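The Yorath 2,023 Appreciation Society

My bike lock has a four-digit code and I have forgotten it. I know it isn't my birthday, as I was feeling clever in July when I set it. I have tried the height of the hill at Litard, the price of the lock and every year in which anything nice happened to me - a short list.

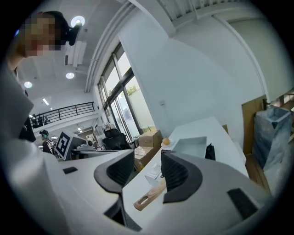 Wusport Social Cycling Club, members' pages

The man in the Favine bike shop said I could send off for a new code if I still had the card it came with. The card is in my saddlebag. The saddlebag is on the bike, and the bike is locked to a railing at Yorath station, in full view of 110 commuters a morning.
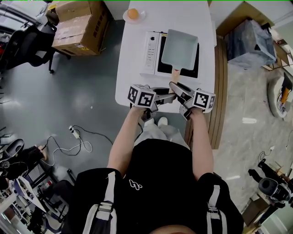
So I have started from 0000 and I do 120 numbers a visit, two visits a week. One woman now nods to me. My thumb has gone a funny shape. Saturday's ride is on the flat, I'm told, and I shall be following it by bus.

8/22/26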